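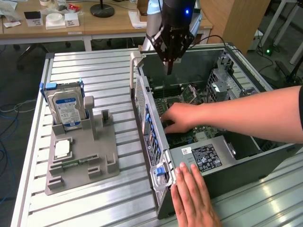 Pace wrote:
Lay the tower down before you touch the memory, every time. I've seen people try it with the case standing up under a desk and they end up pushing the whole board sideways. On its side, one hand holding the front edge of the frame, and you can put some weight on the module.

gbegay
I agree with that. My trouble is the next step. I've reseated everything in the tower twice and it still won't get past the memory check. It stops at the same place with a long beep. The tower came out of the Tindville office when they closed it, and it worked there in May.

R. Piras
Which slots are you using? On a lot of these boards they have to be filled in matching order starting from the slot farthest from the processor. If you put them in wherever there was room it will beep at you. Look for small numbers printed on the board next to the slots.

gbegay
Matching order, same as it came. I drew a sketch before I took them out.

Yu-ting Pan
Then it's contacts. Take each module out, wipe the edge with a clean dry cloth, put it back, press at both ends until the latches close on their own. If you have to push a latch shut with your finger the module isn't all the way in.

Pace
Don't use a pencil eraser whatever anyone says. It leaves crumbs in the slot.

R. Piras
I've used an eraser for years and never lost a module.

Pace
And I've had to blow crumbs out of other people's slots. Do what you like with your own.

benedetta_b
Has the drive been out too? I ask because when I emptied mine I pulled the drive caddy first, the memory second, and the processor last, and when I put it back together I had a cable caught behind the cage. The beep had nothing to do with the memory. I wasted 2 evenings on it.

gbegay
The drive is out, yes. It's in its caddy on the bench. I was going to leave it out until the machine gets through the check. Is that wrong?

benedetta_b
No, leave it out. One thing less to look at.

Yu-ting Pan
Same here, leave it out. Also unplug the power cord and hold the power button in for a few seconds before you put your hands back in there. Touch the bare metal of the supply first.

R. Piras
I'd leave the cord plugged in with the switch off, so the case stays grounded.

Pace
Not every supply has a switch. Pull the cord and wear a strap. We've been over this in another thread and it went on for 137 replies. Please not again.

gbegay
Cord is out. I don't have a strap but Cultow sells them and I need to go there for screws anyway.

Replying to myself. I tried the modules one at a time in the first slot. With one of them I get the long beep, with all the rest it starts and goes through the check. So I have one bad module and its partner, and I suppose both have to come out?

Yu-ting Pan
Yes, if your board wants pairs. Put the good partner in a bag and write on it.

R. Piras
Honix used to take single modules in trade. No idea if they still do. Mine took 12 days to come back and it was the wrong speed, so read the sticker to them over the phone.

gbegay
Thanks. I'll run it on what's left and put the drive in tomorrow. Any order to the cables, or does it matter?

benedetta_b
Power lead first, then the flat one. Check behind the cage!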